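Notebook entry, 20/07/2023
Content Moderation and Political Speech Group
Project: Plunolus (second coding round)

Purpose of this entry: to record the state of the coding scheme after the second round, the decisions taken on disputed items, and the matters left open before the September hearing sample is drawn.

Background for colleagues joining at this stage. The Plunolus project examines how commentators and elected officials describe the removal or down-ranking of political posts by online platforms. The material consists of newsletter essays, op-eds, press releases and transcripts of committee testimony. The question is a narrow one. We ask which words are used for the act of moderation, who is named as responsible for it, and whether the writer asks for more of it, less of it, or a change in who controls it. We do not judge whether any particular removal was justified, and coders are again reminded to keep such remarks out of the comment field.

Material. The second round covered 300 items. Of these, 66 were read by two coders working separately; the remainder were read once. Duplicates had been removed in Millet before the round opened, although a number of reprinted columns under changed headlines escaped the filter and had to be taken out by hand. Reprints should be matched on the second paragraph in future. Headlines are rewritten too freely to be of use, and opening paragraphs are often trimmed.

Code sheet. The sheet now has 14 categories, arranged in 4 blocks: act, agent, motive and remedy. The act block gave little trouble. "Censor," "silence," "suppress" and "shut down" are coded as strong terms. "Remove," "take down" and "limit" are coded as neutral. "Moderate" remains neutral except where it stands in quotation marks, in which case it is coded as contested. Coders differed on "police" as a verb. It is to be coded as strong from today, and the earlier items will be corrected to match.

The agent block is less satisfactory. Many writers name a company in the first sentence and a party or a branch of government in the third, with no clear statement of who is acting on whom. In round one we allowed a single agent for each item, and this forced coders to choose. Two agents are now permitted, entered in the order in which they appear. Where a writer uses only "they," the nearest earlier noun is to be taken if it falls within the same paragraph. Otherwise the field is left as "unstated." Please do not supply an agent from general knowledge of the writer's views.

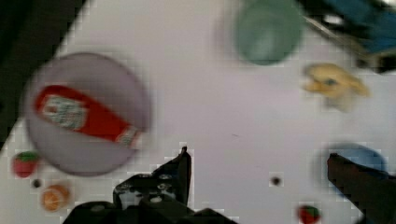
The motive block was discussed at length. The difficulty lies in separating a motive that the writer asserts from one that the writer reports someone else as asserting. A columnist who quotes a senator's claim that a platform acts for profit has not made the claim. In practice the line is thin, particularly in newsletters, where a quotation is often followed by a sentence of plain agreement. The rule adopted is as follows. Quoted motives are entered with the suffix Q. If the writer agrees in their own words within the next two sentences, a second entry is made without the suffix. Irony is to be flagged and left for joint reading.

The remedy block requires one change. The category "regulation" had been taking in three quite different proposals: new duties placed on platforms, new limits on what governments may ask of platforms, and the breaking up of large companies. These now stand as separate categories. The count of 14 given above already includes the split. Items coded "regulation" in round one will need to be read again, and this should be done before any table is produced for the partner group at Nivis.

Agreement between coders. Figures are not entered here until the corrections to "police" and "regulation" have been made. By inspection, the act and remedy blocks are in good order, and roughly half of the disagreements fall within motive. No coder should revise earlier entries on the basis of this remark.

Note on sampling. The present sample leans toward national commentary. State-level statements are few, and most of those we hold come from a single batch of press releases collected through Trisham. That collection recorded the date of posting to the web, which for some offices is several days later than the date of issue. For statements made in response to a hearing, the difference matters, as it may place a reply before or after a second statement that it does not in fact answer. The issue date printed in the text of the release is to be used wherever there is one. Where there is none, the entry is marked "date uncertain" and kept out of any ordering by time.

A further point concerns testimony. Prepared statements and spoken remarks have so far been filed together. They differ in tone, and a witness who writes "reduce the reach of" may well say "bury" when pressed by a member. From the next round they will be filed as separate items with a shared hearing number. Questions put by members are to be coded as well, under the member's own role. Remarks inserted in the record after the hearing are to be left out for now.

Storage. The marked-up copies are in the Plunolus folder in Millet, under round two. Superseded code sheets have been moved to the archive folder and should not be opened for editing. The comment field has a length limit that cuts off text without warning, so long comments should be placed in a separate note bearing the item number.

Open matters:
Whether "shadow ban" belongs in the act block as a strong term or should be recorded as a technical claim in its own right.
Treatment of guest essays in which the host adds an introduction of substance.
Whether party labels are to be recorded for retired officials.
Wording of the irony flag, which coders read in two different ways.
Reply to Nivis on the format of the shared table; they have asked for one row per agent, and our sheet has one row per item.

Next step: correct the "police" entries, then begin the second reading of the round one "regulation" items, starting with the committee transcripts.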